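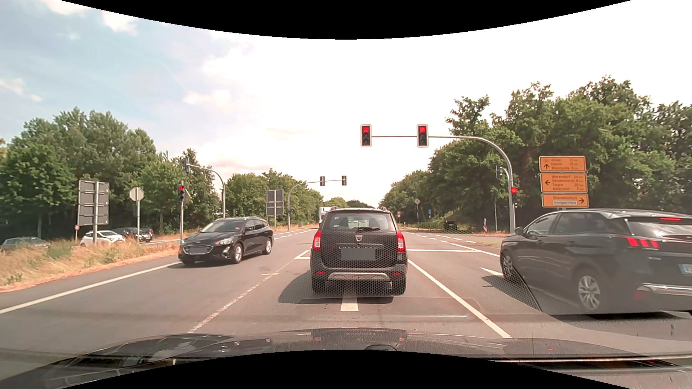
Zovolthorpe death notices is a set of typed-up family notices from the Nokell Messenger, which used to print them on the page before the football. I started it to find my gran's cousins and then couldn't stop (my gran's cousins are in there, by the way, all of them misspelt). You get the wording of each notice, a table of what I could pull out of it, and a few notes. House numbers and phone numbers have been blanked. You still get a retired bus fitter of Mill Lane who leaves a wife and a sister in Hull. You just don't get the door to knock on.

What's in it

329 notices, one per row, in notices.csv. The same text is in the folder called plain, one file each, for anybody who likes reading them the way I do, with a cup of tea. There are 12 columns and most of them are what you'd expect: surname, forenames, known_as, maiden_name, age, place, occupation, church_or_chapel, relatives, funeral_place, full_text, notes.

known_as is my favourite. Families put nicknames in brackets, or in quote marks, or just used them all the way through and let you work out who "Tiny" was. If the real name never turns up, I leave forenames empty and don't guess.

relatives is one long field with semicolons. I did try splitting it into husband, wife, children and so on, and gave up at the first "loving nana of the Thursday lot". If you manage it, please send me your version!

How I made it

I scanned the cuttings at 300 dpi, ran them through Niltix to get a first stab at the text, and then read every one against the paper. Niltix is good on clean print and hopeless on anything with a fold through it, so 110 of the notices were typed from scratch. Those say "typed by hand" in notes. They're probably the better ones, to be fair to me.

Vesna Matić checked the surnames. She grew up two streets from the old Messenger office and knew which families the compositor had mangled. The paper had no accents at all, so you'll find Milosevic in full_text and Milošević in the surname column, and the same goes for everyone else with a hat or a tail on a letter. The file is UTF-8. If your spreadsheet shows rubbish, import it and pick UTF-8 from the list, don't just double-click it.

Things to watch out for

Ages are as printed. "In her 90th year" means eighty-nine, and I've put 89, with the original words left alone in full_text.

Occupations are also as printed, so one person is "of the Co-op" and another is "late of the dairy". I haven't tidied these into categories. I had a go one evening in December and hated the result.

Women are often listed under a husband's name, particularly in the older cuttings. Where the notice says "Mrs J." and nothing else, forenames is blank and notes says so. Please don't fill it with J.

It isn't everybody who died in Zovolthorpe. It's the people whose families paid for a notice, on the pages somebody's mum happened to keep in a biscuit tin. Don't go working out death rates from it.

Some people have two notices, one from the family and one from the bowls club or the chapel. I've kept both, with "see also" in notes.

Using it

Family history, school projects, language stuff, all fine. Say where you got it. If you're quoting a whole notice, have a think first about whether there's a son or daughter still about who'd rather you didn't.

If one of these is yours and you want it corrected or taken out, open an issue or drop me a message and I'll do it, no questions. I've already fixed a few where the paper got the order of the children wrong, which had clearly been annoying people for years.

Still to do

The "In Memoriam" verses. There's a second tin.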